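4.2 Estimating the jaw opening from the wrist view

The hand-held tool has no encoder on its fingers. This was decided early, when the first Jadham tools were assembled, and it keeps the tool light, but it means that the opening of the jaw must be recovered from the same image which the policy receives. In this section we describe how the estimator works, where it fails, and how its output is passed to the planner.

The estimator has two stages. In the first stage, a small segmentation network marks the pixels which belong to the two fingers. In the second stage, we fit a line to the inner side of each finger and compute the distance between the two lines at a fixed height in the image. This distance is converted to millimetres by a calibration curve, which is measured once for each tool. We tried also to regress the opening directly from the image, without the segmentation. The direct regression was faster to train, but it learned to use the table as a hint, and its error grew when the tool was taken to another room.

For training the segmentation network we labelled 1,052 images by hand. Of these, 141 show the open jaw over a plain or nearly plain surface, with nothing between the fingers. We call them the bare-surface subset. They are important for two reasons. First, they give the upper end of the calibration curve. Second, they show the worst condition for the pose tracker described in Section 3, which needs texture to find its features. On a white sheet, the tracker has only light scratches and smudges to hold on to, together with whatever remains visible beyond the table (Figure 6).
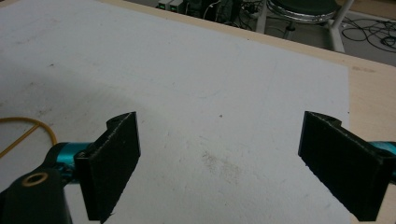

Figure 6. Wrist view from the bare-surface subset. The jaw is open over a white sheet and no object is held.

Victor Athumani objected, on reading an earlier draft of this section, that the bare-surface subset should not be used for calibration and for evaluation of the tracker at the same time. His argument was that a wrong pose and a wrong opening can cancel each other in the final grasp error, so that the planner seems better than it is. We accept this objection. In the present version the two errors are reported separately, and the calibration images are excluded from all tracker tests.

The black fingers against a light background are an easy case for segmentation. The difficult case is the opposite one, when dark equipment or cables come behind the finger tips and the contrast is lost. For this reason the line fit does not use the tips. It uses only the middle part of each pad, and it rejects a fit if fewer than 40 edge points support it. When a fit is rejected, the estimator returns the last accepted value and raises a flag. The planner reads this flag and does not begin a closing motion until it is cleared.

The pose tracker needs a different treatment. In Flernora, our planning library, each waypoint carries a covariance taken from the tracker. If the number of tracked features falls below 30, the covariance is increased by a fixed factor, and the planner chooses a slower approach with a higher starting point. We chose the factor by trial on the Erkuvside recordings and we do not claim that it is optimal. A learned factor would be preferable — we had not enough failed grasps to train one.

One further detail concerns the features on the fingers themselves. The rough surface of the pads gives many strong corners, and these corners do not move in the image when the tool moves. In the first version they were accepted by the tracker as static points of the world, and the estimated motion was then too small. The mask from the segmentation network is now dilated and applied before feature detection. The same mask is also extended by hand over the finger shafts and the tool body, where bright reflections caused similar errors. Cables which are fixed to the tool are harder, because their shape changes with the movement of the wrist. We leave them unmasked, and depend on the outlier rejection step of Hung to remove them.

The complete estimator runs in the same process as the policy, and both read the image from one shared buffer. The opening and the pose therefore always refer to the same instant, also when a frame is dropped.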